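Correa Pro Ring 18

Steel frame wrestling ring for promotions, training schools and touring shows

The Correa Pro Ring 18 is an 18-foot ring built by Tudier for companies that run regular shows and need something that goes up and comes down without a full crew. It ships as a complete kit. You get the frame, posts, boards, padding, canvas, ropes, turnbuckles and pads, apron skirts and two sets of steps.

The ring uses a center spring under a crossed beam frame. The spring can be adjusted from underneath with a standard wrench. Most schools leave it on the softer setting for bump drills and tighten it for shows. A tighter setting gives a louder mat sound and less bounce off the ropes.

Frame and posts

The four corner posts are welded steel with a bolted foot plate. Each plate has a rubber pad underneath and a leveling screw with 2 inches of travel. The screws take care of a mild slope, such as a parking lot or an outdoor plaza. If the slope is more than that, use the leveling block set, sold separately.

The beams lock to the posts with a hook and pin. No beam needs more than two people to carry it. Pins are on a short chain so they stay with the beam.
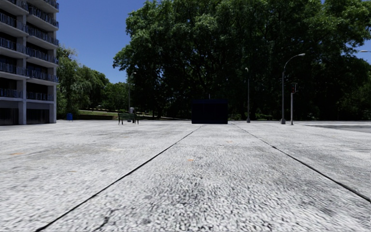
Speckled concrete paving with long dark joints between the slabs.

Boards, padding and canvas

The deck is made of tongue-and-groove boards that run across the beams. They are numbered on the underside and go down in order. One inch of closed-cell foam goes over the boards, held with tape or hook strips.

The canvas is a heavy cotton duck with grommets on all four sides. It laces under the deck with the supplied cord. Stock colors are gray, white, black and royal blue. Custom printing is available, and the artwork needs to be approved before the order goes to the shop. Printed canvas can feel slick for the first couple of shows. A stiff broom and plain water will take some of that off. Do not use floor cleaner.

Ropes and turnbuckles

The standard kit comes with steel cable inside rubber hose, taped in your color. Real rope is available at the same price, but it stretches and has to be tightened more often. Check rope tension before every show and again at intermission if you run battle royals or tag matches with a lot of rope work.

Turnbuckle pads come as singles, three to a corner. Full-length corner pads can be swapped in at no charge if you ask when you order.

Specifications

Ring size: 18 ft by 18 ft, post to post
Deck height: 42 in
Height to top rope: 92 in
Ropes: three (a fourth is optional)
Weight of complete kit: over 3,000 lb
Heaviest single piece: 94 lb
Setup crew: four people
Apron skirts: black, plain or printed
Part number: CPR-437

Using the ring outdoors

The frame can stay outside for the length of an event. The boards and foam should not be left out overnight without a cover. Sweep the ground before you set the foot plates and keep the plates off cracks and joints where you can. Wet canvas is not safe to work on. If it rains, stop the show and pull the cover over. 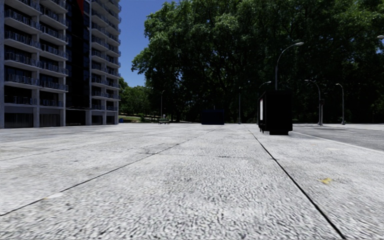

Paved plaza beside a tall apartment building.

Warranty

Frame, posts and beams are covered for two years against weld failure and bending in normal use. Boards are covered for one year. Canvas, foam, ropes and pads are wear items and are not covered. Damage from ladders, tables and other objects is not covered on any part of the ring.

Ordering and delivery

Rings are built to order at our Veltdale shop. A deposit is required to start the build. You can pick up at Veltdale or at the Jarnport warehouse, or have the kit delivered by freight. Freight drivers do not unload, so have people ready at your end. Delivery within 200 miles of Veltdale is on our own truck and includes help with the first setup.

Orders for pickup before the new year must be paid in full by 19th December.

For quotes and custom colors, ask for Shirley Lemieux in sales. For replacement boards, springs and hardware, ask for Ulises Arango in parts and have your part number ready.

Often bought with this ring

Leveling block set, set of four
Ring cover, vinyl, with tie-downs
Spare center spring
Canvas lacing cord, 100 ft
Floor mats for ringside, black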